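Bekura Kitchen Set
README, student robotics club release

Bekura is a small set of kitchen manipulation recordings made by the Nautiyal robotics club as its November project. There are 241 episodes in the release, all recorded at a real kitchen counter with one Franka arm and a parallel gripper. The club wanted a set that first-year members could load and train on without much setup.

Pitcher task

The pitcher episodes make up the largest group. The arm starts clear of the counter, moves to a clear plastic pitcher with a blue lid, and takes hold of it. Everyday items stay along the wall as clutter – bottles, jars, a supplement tub – and are not targets. 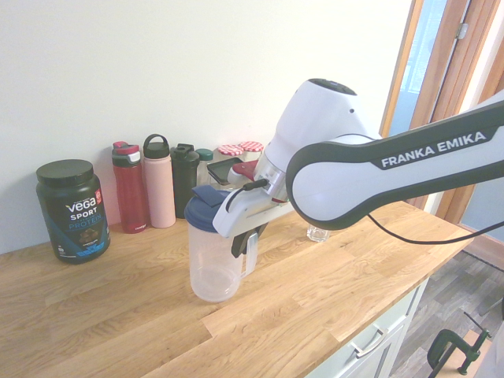 Meenakshi Saxena asked whether the handle and lid grasps should be split into two tasks, as a policy trained on both tends to hesitate between them. They are kept together for now, with a grasp field in each episode's metadata (handle, lid or other). Filter on that field if you want only one.

Known issues

Episodes run up to 33 seconds. In 13 of them the gripper width log is missing, and these are listed in skip.txt. Lighting changes with the time of day and was not corrected. Joint data and video were synced by hand for the first eight episodes, so expect small offsets there.

Failed grasps are included and marked success = 0. Please don't drop them before reading the notes by Lourenço Rocha in the docs folder.

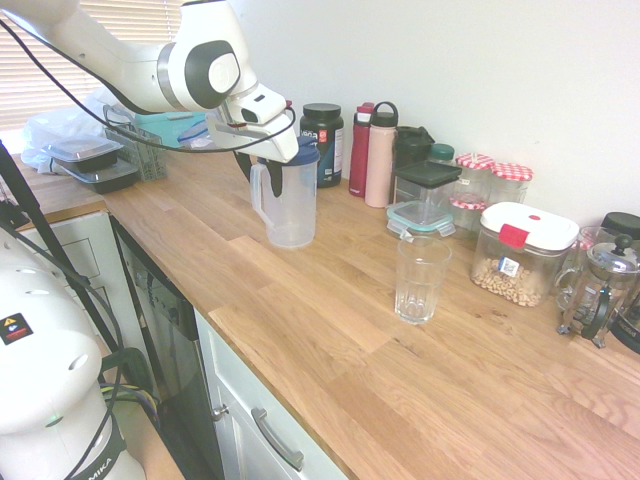 Pitcher task, grasp by the lid.

Use and contact

Free for class and club work. For anything else, write to Abhishek Tripathi first. Corrections to the labels are welcome – send the episode number and the field that needs changing.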